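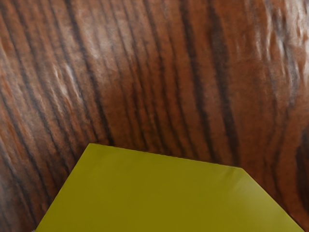

Reading the Grain: speaker notes
Vangelis Manolakis, Prikstead Woodturners' evening, 27 Jan 2019

Opening
Thanks for having me back. Ask who has planed a board and had it tear out in ugly little chips. (Hands will go up. Mine too.) Tell the Edum table story, the short version: I fought one board for an entire afternoon, turned it end for end, and it planed like butter. I was so happy I called my brother.

What grain is
Keep this simple. A tree is a bundle of straws. Water goes up, the straws get longer and wider, and every year adds a new layer around the outside. Spring growth is fast and pale, late summer growth is slow and dark. When we saw a log into boards we are slicing through those layers, and the angle of the slice decides what we see.

Pass the offcuts around now. Start at the left so they come back to me in time for the finishing part.

Flat sawn and quarter sawn
Flat sawn: big arches and flames, wide bands. Gorgeous on a tabletop. It moves a lot across its width as the seasons change, so leave it room!
Quarter sawn: straight, tight lines. Calmer to look at, much steadier. I love it for drawer sides and door frames.
Draw the log end on the board. Draw it BIG, people in the back couldn't see it last time.

Which way to plane
Look at the edge of the board, never just the face. The lines on the edge rise toward one end. Plane uphill with them, like stroking a cat from head to tail. If the lines rise and then dip, plane from both ends toward the dip, with a sharp blade and a very light cut.
Demo: the ash strip, both directions. Let them hear it. The sound changes before the surface does and I still get a kick out of that.

Color and streaks
Somebody will ask about dark streaks. Some are growth rings, some are minerals the tree pulled up from the soil, some are the start of decay. Press with a thumbnail. Sound wood pushes back.
Mention the walnut from the Makris yard, two boards from the same log that look like distant cousins. Lay boards side by side and shuffle them before any glue comes out. Take your time over this, it is the best part of the whole job.

Finishing
Oil deepens the dark lines. Test on an offcut and wait a day before deciding.
Collect offcuts here.

Questions
Ten minutes if we are on time. Sign-up sheet for the February visit to the Nernavis sawmill is by the door. Bring boots and ear protection.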